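Pinza manual de captura Solau – guía de compra y planificación
Equipos para recogida de demostraciones · Ficha actualizada el 25 de febrero de 2021

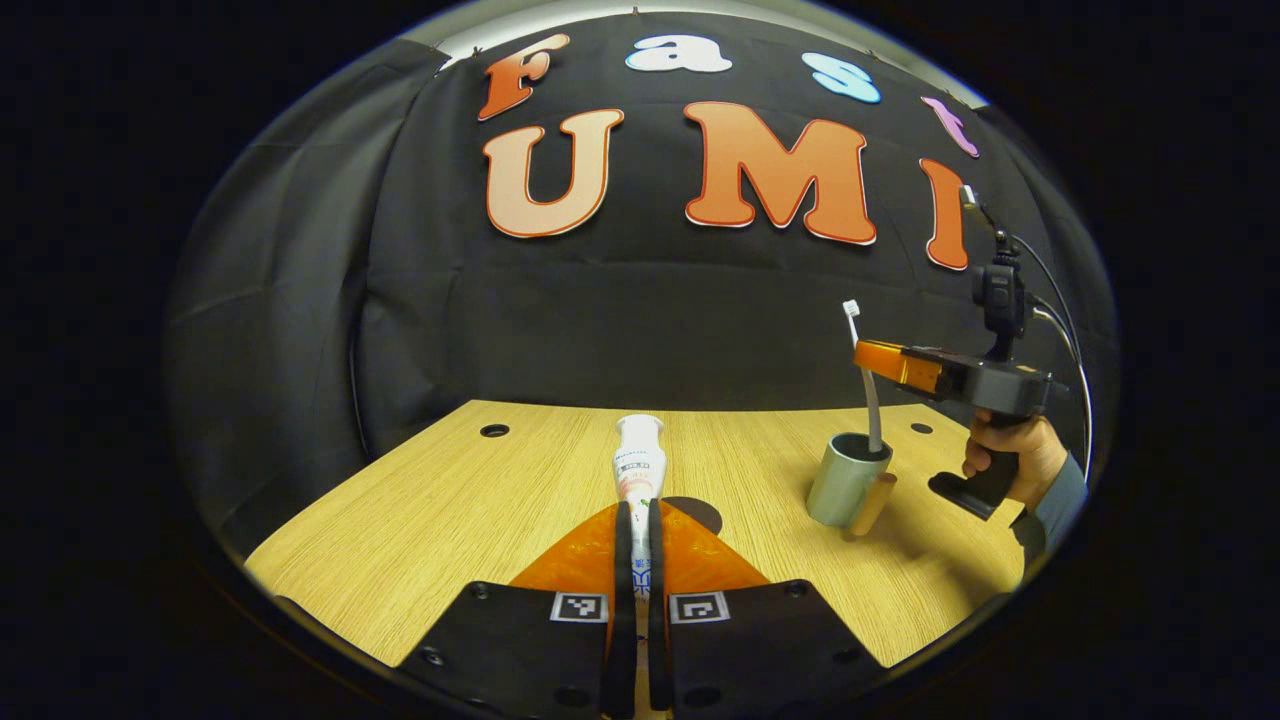 La pinza manual Solau se vende por unidades sueltas o en pareja. La pareja es la configuración que piden casi todos los laboratorios que trabajan con tareas a dos manos: sujetar un tubo con una pinza y acercar un cepillo con la otra, abrir un envase, pasar un objeto de un lado a otro. Si el proyecto solo contempla coger y dejar piezas, una unidad basta para empezar y la segunda puede añadirse más tarde sin cambiar nada de la primera.

Qué incluye cada unidad
Cuerpo con empuñadura y gatillo
Juego de dedos montado y otro de repuesto
Placas con marcadores para medir la apertura
Soporte de cámara con tornillería
Cable de datos de 2 metros
Maletín rígido

La cámara no va incluida. El soporte admite los modelos de la lista de compatibilidad, que se envía con el presupuesto. Conviene decidir la cámara antes de cerrar el pedido, porque el soporte se entrega ya taladrado para ella y el cambio posterior se factura aparte.

Dedos
Hay dos durezas, blanda y media. La blanda agarra mejor los objetos lisos o deformables, pero se gasta antes. Para un uso diario recomendamos presupuestar 7 juegos por pinza y año; con la dureza media suele sobrar alguno. Los dedos Van Wyk de la serie anterior encajan en el cuerpo actual, aunque obligan a repetir la calibración de apertura.

Puesto de trabajo
Una mesa estable y luz uniforme desde arriba son suficientes. No hace falta una sala dedicada. Sí pedimos prever un fondo con detalle visual: una pared totalmente lisa o una tela negra sin nada encima dificulta el seguimiento de la posición, y unos rótulos o recortes de color fijados detrás de la mesa lo resuelven sin coste. Los objetos de la tarea (vasos, tubos, utensilios de baño o de cocina) corren por cuenta del cliente y es mejor comprarlos repetidos.

Almacenamiento
Es la partida que más se olvida en los presupuestos. Una jornada de captura con dos pinzas ocupa aproximadamente 70 GB. El software Sturkuteo, con licencia anual por puesto, revisa las grabaciones y descarta las que han perdido el seguimiento, pero conserva los originales salvo que se indique lo contrario.

Montaje en brazo
Los mismos dedos pueden instalarse en un brazo robótico con la brida Eretti, que se pide por separado. Si la compra del brazo va en otro ejercicio, recomendamos reservar ya la brida – se fabrica por lotes y no siempre hay existencias.

Plazos y condiciones
Entrega en 27 días laborables desde la confirmación del pedido. El próximo lote de bridas sale en abril. Garantía de 2 años en cuerpo y gatillo; los dedos y las placas de marcadores se consideran consumibles. Portes no incluidos.

Para pedir presupuesto, indique número de pinzas, dureza de los dedos, modelo de cámara y dirección de entrega. Los centros públicos pueden solicitar factura proforma en el mismo formulario.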